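3. Setting up and looking after the two-arm cell

3.1 Scope of this part

The project used a two-arm mobile robot, known in the lab as Plornia, together with a simulated copy of it running in the Grollex simulator. My share of the work was the set-up and upkeep of the simulated cell and of the scripts that keep it in step with the real machine. Grasp planning is covered in the part written by Magdy El Ouafi and is only mentioned here where it affects the set-up.

3.2 Starting state

The cell was handed over from the previous year's group with a short text file and no record of joint offsets. The model loaded without errors, but the left wrist sat a few degrees away from the angle reported by the controller. The gripper on the right arm closed at a point in front of its own fingertips. Both faults had the same source: the tool frame had been measured from the old gripper mount and was not changed when the Vanags mount was fitted.

3.3 Correcting the tool frame

The new mount was measured with a calliper at three places and the mean was taken. The value was entered in the arm description file and the model was rebuilt. The joint zeros were then set again, one arm at a time, in this order:

Arm moved to the folded pose and brakes applied.
Controller readings written down for each joint.
Readings compared with the model and the difference stored as an offset.
Model reloaded and the pose checked by eye from the head camera.

The shoulder joints needed no offset. The elbow on the left arm needed a small one, and both wrists needed larger ones. After the change the fingertip position in the model agreed with the calculated position to within 3 mm over the tabletop, against a starting error of nearly 20 mm.

3.4 Test room and table

All checks were run in the furnished room supplied with the Midulwood scene pack. A small table was used as the work surface. Objects on it were kept few in number so that a bad approach would be easy to spot in the log. The collision shape of each object was replaced with a simpler one. The glasses had been the slowest to compute, as their original shapes were hollow and finely meshed.

The base was driven up to the table under script control and stopped when the range reading fell below the set limit. With the first limit the forearm touched the table edge on approach. The limit was increased and the fault did not return.

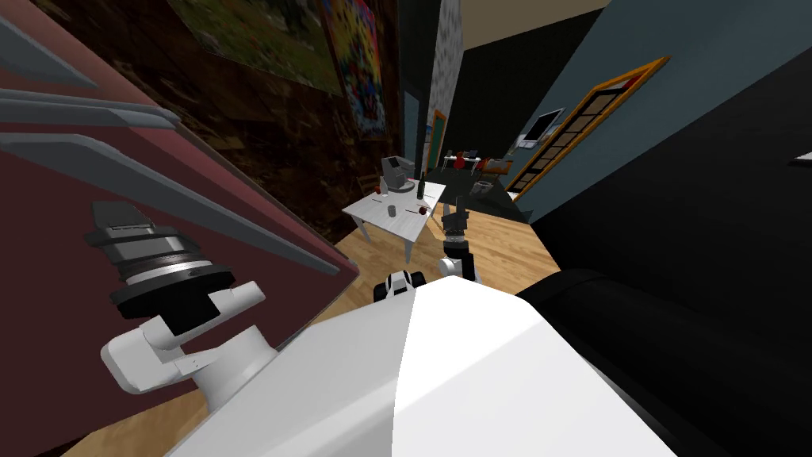

Figure 3.2. Simulated cell seen over the robot body, with the forward gripper at the front edge of the white table.

The height of the gripper on approach was left as a parameter in the start-up file. It must be changed if a different table is loaded, as the script does not read the table height from the scene.

3.5 Routine checks

A check script was written and is run before each session. It moves both arms through 5 fixed poses, opens and closes each gripper, and compares the joint readings with stored values. Any joint outside its limit is printed by name and the session does not start. The script was run 100 times overnight without a stop, and the log is in Appendix B.

Two faults remain open. The left gripper sometimes reports that it is closed before its fingers have finished moving, and a short wait has been added after the close command as a stopgap. The simulator also loses its link to the controller if the scene is reloaded while the brakes are off. Apply the brakes first, then reload. If the link has already gone, both programs have to be closed and the controller started before the simulator.

The offset file is kept in the project folder under the name of the arm. Old versions should be renamed and kept, so that logs from before April can still be replayed with the values that were in use when they were recorded.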